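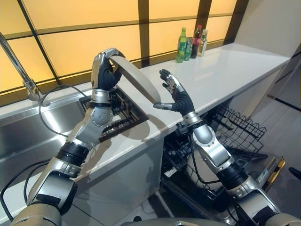

## Terminal Diary: Thursday

The morning meeting opened at 7:30 a.m. in the control building with the night log already circulated. Receipts from the Hodoroagă line stopped shortly after midnight at the request of the upstream operator and had not resumed by the time the meeting began. The night shift closed the inlet valve to Tank 11, took a hand gauge and recorded the product level against the automatic reading. The difference between the two was within tolerance but larger than on the previous occasion, and it has been entered on the instrument list for the second week running.

Ms. Shukla reported on stocks. Diesel is adequate for the current loading program. Gasoline is lower than the terminal would like at this point in the month, and one customer has asked to bring forward its allocation. The request was declined for the present and will be looked at again when the line restarts. Kerosene was not discussed.

The pipeline company telephoned at 8:15 a.m. to explain the stoppage. A pressure transmitter at the booster station gave a reading that the dispatcher did not trust, and under their procedure the line is held until a second instrument has been fitted and compared with the first. They expected to give notice of restart by early afternoon. The duty officer asked that the notice be given in writing, as the last verbal notice was passed to the wrong desk and the receiving crew was standing at the wrong manifold when product arrived.

### Tank 4

The greater part of the day was given to Tank 4, which has been out of service since February. The inspection contractor, Britomen, completed its survey of the floor plates on the previous shift and Mr. Quezada presented the findings in person. The annular ring is in fair condition. Underside corrosion is confined to the area near the water draw-off, where the floor has settled and the sump no longer drains as designed. He recommended replacing the affected plates and rebuilding the sump at its original depth.

The terminal had budgeted for patch repairs only. Mr. Quezada was asked whether patches would be acceptable for a shortened inspection interval. He replied that they would be acceptable under the code but that he would not recommend them, and that his written report would say so. The superintendent's view, recorded here for the file, is that the tank should be repaired fully while it is clean, gas-free and open. A second cleaning would cost more than the steel.

Mr. Nugroho has been asked to prepare a revised estimate. He is to show the plate work and the sump separately. He noted that the fabricator used last year, Zevier, has plate of the correct grade in its yard but is short of qualified welders until the end of March. A request for prices will also go to a second firm.

The revised estimate will have to go to the Fenadel head office for approval, as it exceeds the terminal's own authority.

Entry permits for Tank 4 were reviewed at the same time. Two permits had been signed off without the time of the final gas test. The tests themselves were carried out and appear in the attendant's notebook. The permit office has been instructed not to accept a closed permit with any box left blank, and the two in question were returned for completion.
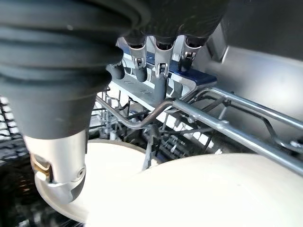 *This page was last changed on Thursday at 5:40 p.m.*

### Loading rack

The rack opened at 6:00 a.m. and loaded 20 trucks before noon. Bay 3 remained closed for the replacement of a loading arm swivel that had begun to weep at the seal. The part delivered was for the smaller arm and could not be used. Ms. Sutanto has spoken to the supplier, who accepts the error and will send the correct part at no charge. Until it is fitted, drivers for the eastern route are to use Bay 5 and should expect to wait.

One load was stopped at roughly 4,000 liters when the overfill probe on the rear compartment tripped. The driver stated that the compartment had been empty on arrival. On checking, it was found to contain product retained from his last delivery, and the preset had been entered for an empty compartment. There was no spill. The truck was moved to the holding area, the compartment was dipped and the paperwork corrected before the vehicle was released. The incident has been recorded as a near miss. The haulage company has been informed and has been asked for a written reply.

The question of retained product has come up before. The present arrangement depends on the driver's declaration, and the rack operator is not required to look into the compartment. Ms. Sutanto proposed that every declaration of an empty vehicle be confirmed at the gate. The shift leaders are concerned about queues on the access road during the first two hours of the day. No decision was made. She will run the check on the afternoon shift only and report on the delay it causes.

### Visitors

Ms. Dağdelen of the regional fuel office attended from 1:00 p.m. to inspect the meter proving records. She examined the certificates for all of the rack meters and asked for the calculation sheets behind the last proving of the diesel meters. These were produced, with the exception of one sheet that was later found filed under gasoline. She made no formal finding. She did comment that the temperature correction was being worked by hand on an old form and suggested the current one. Copies of the current form have been ordered.

She also asked about the vapor recovery unit, which was out of service for part of last week. The outage log was shown to her. She requested a copy of the carbon bed analysis when it is received from the laboratory.

### Line restart

Written notice of restart was received at 2:50 p.m. The crew walked the receiving line, confirmed the manifold and opened to Tank 11. Product arrived at 4:05 p.m. The first sample was clear and bright, with density as advised by the shipper. The interface was cut without difficulty and a small quantity was sent to slops.

The receipt will continue through the night. The night shift leader has been asked to take a hand gauge every two hours in place of the usual four until the instrument technician has looked at the automatic gauge. The high-level alarm was tested before the inlet was opened and worked correctly.

### Carried forward

- Revised estimate for Tank 4, Mr. Nugroho.
- Written report on the floor plates, Britomen.
- Swivel for Bay 3, Ms. Sutanto to confirm delivery.
- Reply from the haulage company.
- Customer allocation to be reviewed once the gasoline receipt is complete, Ms. Shukla.
- Lighting on the north stair of the pump house, reported again by the night shift.

Diary closed at 5:30 p.m. and handed to the night shift leader.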